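Chapter 2
Pipe Tobacco: Moisture, Cut and Storage

Tobacco leaf takes up water from the air and gives it back again. A tin packed in a damp coastal town and opened on a dry inland property will change within days, and so will the way it burns. This chapter deals with that movement of water. The growing and curing of the leaf were covered in Chapter 1.

When leaf is too wet it is hard to keep alight, and steam carries heat to the tongue. When it is too dry it burns fast and loses much of its flavour. Most smokers judge by hand. A pinch pressed between finger and thumb should hold together briefly, then spring open. If it stays in a lump, spread it on a plate and leave it for an hour before testing again.

The cut matters too. Ribbon dries quickly, as a lot of its surface is open to the air. Flake is pressed and sliced, and holds its moisture much longer – a whole flake may need rubbing out the night before. Plug is the slowest of all.

Throughout the chapter we follow two blends made for the Ramasamy warehouse at Wandport: Urotlow, a ribbon cut, and Vamness, a flake. The warehouse filled 1,111 jars in April, and the records kept on them are used in the exercises. Both blends were stored in the same room, on the same shelves and under the same kind of lid, so that the cut was the main difference between them.

By the end of the chapter you should be able to judge moisture by touch, choose a jar suited to the cut, and bring dried leaf back without inviting mould.

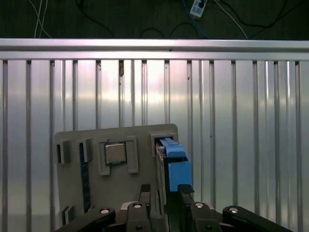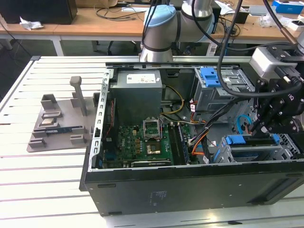
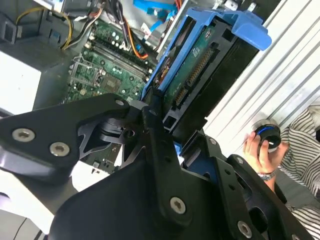
2.1 Where the water sits

Water in cured leaf is held in two ways. Some of it lies on and near the surface and leaves quickly once a jar is opened. The rest is held inside the leaf and takes far longer to come out.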